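Unloading a Mixed Basket into a Front Loader

These notes cover the transfer of a small mixed load from a woven basket to a front-loading machine, and the checks made on the way. They replace the August sheet for the Ritthorpe flat, which dealt only with top loaders. The method is for everyday cotton and cotton-blend clothing. Wool, silk and anything marked for hand washing should be taken out before starting and is not covered further.

What is needed

A rectangular woven basket with an open top. A front loader with the door clear to swing fully back. A flat surface for items set aside, at least as wide as one folded shirt. A mesh bag for small items. A white cloth, damp, for the colour test.

A basket on casters is convenient but needs to be checked before use. Press down on one end. If the basket rolls, put a folded towel against the wheels on the side away from the machine. Locking casters are sold as spares and fit most wooden bases, but the screws supplied are often too long for a thin board. Measure the board first and allow 2 mm clear of the upper face, or the points will come through and catch on fabric.

Positioning the basket

Stand the basket directly in front of the machine or slightly to the hinge-free side of the door. The long side should run parallel to the front panel. The gap between basket and machine should be small enough that a garment lifted from the basket reaches the drum without trailing on the floor, and large enough for the door to pass. On narrow machines the basket may have to go in after the door has been opened.

Tilting the basket towards the person unloading gives a better view of the bottom. It also moves the contents against one wall, where they pack down and become harder to separate. Tilt it for the inspection, then set it level for the unloading.
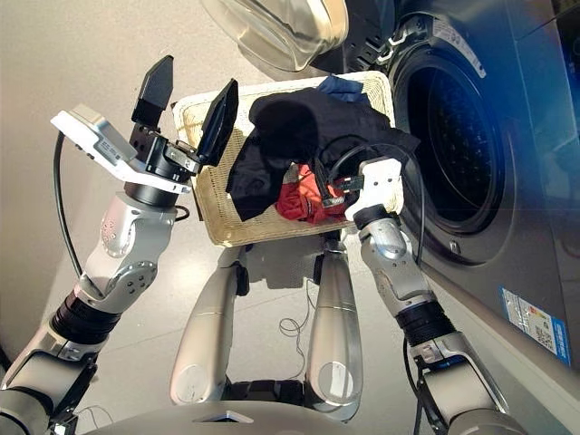 Clothes hanging over the rim should be dealt with first. Lift them clear, do not drag them. Rough ends of weave sit mostly at the corners and just under the rim, and a knitted fabric drawn across one will snag. If resistance is felt, stop, lower the garment and free the thread by hand. Cutting a snagged thread leaves a hole that enlarges in the wash.

Separating the contents

Dark garments hide one another. Black and navy look much the same at the bottom of a basket in artificial light, and either can conceal a brighter piece folded beneath. Work from the top down, one garment at a time:

1. Take hold of the garment at a thick point such as a seam, waistband or collar.

2. Lift it straight up until it is clear of the rim.

3. Open it out with one shake over the basket. Coins, tissues and hairgrips fall back inside, where they can be found.

4. Check pockets. Turn each one out where the cut allows.

5. Close zips and hooks. Leave shirt buttons undone.

6. Turn dark items inside out.

7. Read the care label for the maximum temperature and place the garment in its group.

For a small load three groups are enough: black and navy together, reds and oranges, and everything pale. Greys go with the pale group if light and with the darks if charcoal. Denim that has been washed fewer than three times is treated as a group of its own.

The basket is not finished when the large items are out. Run a hand along all four sides at the bottom. Socks in particular lodge in the corners and take the colour of whatever is around them.

Testing a bright garment

Reds and oranges account for most colour transfer in the household. Test each one the first time it is washed, and again if the label has been removed or cannot be read.

Choose an inside seam allowance or the underside of a hem. Press the damp white cloth against it for a slow count of 11, with the flat of the thumb, without rubbing. Lift and look at the cloth in daylight. No mark means that the garment may go with the dark group at a cool setting. A faint tint means a separate wash, with the test repeated afterwards. A strong tint means hand washing in cold water until the rinse runs clear, which may take several changes.

A garment that passes should still be kept away from whites. The test shows loose surface dye only and says little of what a long warm cycle will do.

Colour-catching sheets are a secondary measure. One sheet in a small load is sufficient. The Zunia sheets used at Ritthorpe are plain rectangles with no fragrance; they must be laid at the back of the drum before the clothes go in, otherwise they collect in the door seal. Other makes behave similarly.

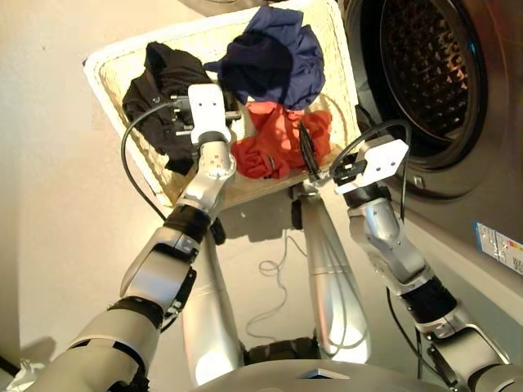 One reader disagrees with the grouping and writes that a red item that has been through the wash a dozen times can go in with black and navy without any test at all, and that separate washes for single garments waste a good deal of water. The point is fair for old garments. Where the history of a garment is known, the test may be skipped. Where it is second-hand, or has been washed only at a launderette on an unknown programme, carry it out. On the matter of water, hold the single garment back until there are others of the same colour to go with it. A red shirt can wait a fortnight if it is dry and aired.

The same reader asks whether a garment may be left to soak in the drum overnight. It should not be. Standing water keeps the dye in contact with the folds and the result is patchy.

Loading the drum

Check the drum before the first garment goes in. Turn it by hand through one full revolution and look for small items stuck to the perforated wall. Wipe the inside of the door seal, folding back the lower lip.

Load in this order: large items loosely at the back, medium items in front, mesh bag last. Do not fold. Do not roll. Each garment should be let go from a hand that has passed the seal. Garments thrown from outside tend to land half over the lip, and a sleeve caught in the door will cause a leak on the first fill.

A correct load leaves a hand's width between the top of the clothing and the top of the drum. A very small load is also a problem: one heavy garment on its own cannot spread round the drum and the machine may cut the spin short. Add a second item of similar weight from the same colour group, such as a dark towel.

Before closing, run a finger round the seal. Close the door until the latch clicks, then pull once to confirm.

Choosing the programme

For black and navy: 30 degrees, dark or gentle cycle, 800 to 1,000 spin, liquid detergent. Powder can leave pale streaks on dark fabric at low temperatures.

For reds and oranges that have passed the test: as above.

For pale cottons: 40 degrees, standard cycle, full spin.

The energy label shows consumption for the standard test programme and is of limited use in estimating a short cool wash. Refer to the table in the machine's manual. Where the manual is missing, most makers supply a copy against the model number, usually found inside the door rim.

Care of the basket

A woven basket lasts well if it is kept dry. Damp towels should not be left in it. Where this cannot be avoided, use a cotton liner and wash the liner with the pale group.

Brush the inside once a month, following the direction of the ridges and not across them. A soft nailbrush is suitable. A vacuum nozzle may be used on the bottom panel but should be kept off loose ends. Light marks come away with a barely damp cloth; dry the spot immediately with a second one. Dark dye on a pale weave is seldom removable, so dark clothing that is wet should never be put down on it. The same applies to woven mats and rugs used in the laundry area, which pick up dye from dropped items in a matter of minutes.

Inspect any woven surface under a light held low and to one side. Raised ends throw a short shadow and are easily found. Trim each one flush with nail scissors, then pass a piece of old tights over the area. If the tights catch, trim again.

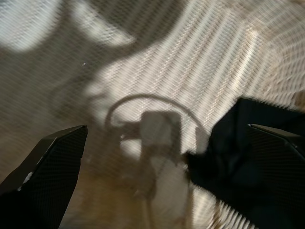 Light beige weave with fine diagonal ridges.

Snapped strands can be glued. Use a clear wood adhesive, applied with a cocktail stick, and clamp with a clothes peg over a scrap of baking paper for 2 hours. Do not load the basket until the following morning. Strands broken at a corner are under tension and will not hold with glue alone. Bind these with waxed thread, four turns, knotted on the outside.

Replacement liners from Cirnell are cut for rectangular baskets and tie at the corners. The ties should be on the outside of the rim. Wash a new liner once before use, as it will shrink slightly along the length.

Casters should be turned over and cleared of hair and lint whenever the basket begins to drag. Prise out the lint with a crochet hook. A drop of light oil on each axle is enough, with the excess wiped off before the basket goes back on the floor.

Faults

Basket moves away during unloading: casters unlocked, or floor not level. Wedge with a towel.

Fluff on dark garments: tissue left in a pocket, or a pale towel in the load. Dry fully, then brush. Rewashing alone spreads it.

Pale streaks on black: too much detergent. Run a second rinse and reduce the dose next time.

Drum will not spin: load too small or wrapped into a ball. Drain, open, separate the items by hand, add one of similar weight, spin again.

Water at the foot of the door: fabric or hair across the seal. Clear and wipe dry.

Related guides

Descaling a front loader in a hard water area
Reading care labels: symbols and temperatures
Lining a wicker basket with cotton drill
Drying dark clothes indoors without fading
Fitting casters to a wooden base
Cleaning the detergent drawer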